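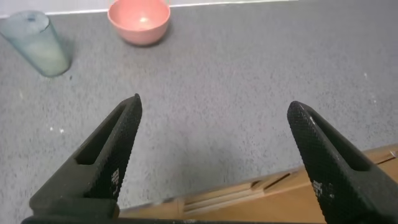 Cell 2: finger service and wrist camera check

Cell 2 at Iltdale was out of use for part of July while the gripper was serviced and the wrist camera was set up again. The work was prompted by a slow drift in grasp position. Cups were being taken off center, always toward the same finger, and the controller was correcting for it on nearly every pick. Birthe Kirkegaard did the service and wrote up the figures used below.

The fingers came off first. Both are the black knurled type with the long slot near the tip. Dust and fiber from the work surface had packed into the knurling, mostly on the inner faces. It was removed with a dry nylon brush. Solvent was not used, as it lifts the white printed markings, and those are needed to match left and right at reassembly.

With the fingers off, the carriage was run through its full stroke by hand. There was play on the left side, traced to two mounting screws that had backed out. They were cleaned, refitted with medium-strength threadlocker and tightened in stages. The Hitora manual gives the torque for the older finger base only. Anyone working on the newer base should use the value on the sheet inside the cabinet door.

The open and closed positions were then taught again. Full opening is now 57 mm between the tips. The previous value had been entered before the last finger change and never updated, so the software had been assuming a wider gap than the hardware could give. That accounted for several of the stalls logged as "object too large."

The camera was done last. Its bracket had not moved, but the lens cover was hazy and was replaced. After any work on the wrist, open the fingers fully and confirm that both tips are in view and stand clear of each other. If one is missing, the bracket is rotated and calibration will not hold. The check takes less time than a failed calibration run – please do it every time.

Calibration was followed by 30 test picks at low speed, using the plastic cup and the bowl. Six were repeated after the grip force was reduced for the cup, which flexes at the rim. Off-center error is back within tolerance on both items.

Still open: the Stikasent cable guide at the wrist is worn on the inside bend. A replacement is on order through Benedetti. Until it is fitted, keep wrist rotation inside the reduced limits set in the controller, and do not clear them after a restart.

The next finger inspection is due 23 September 2023.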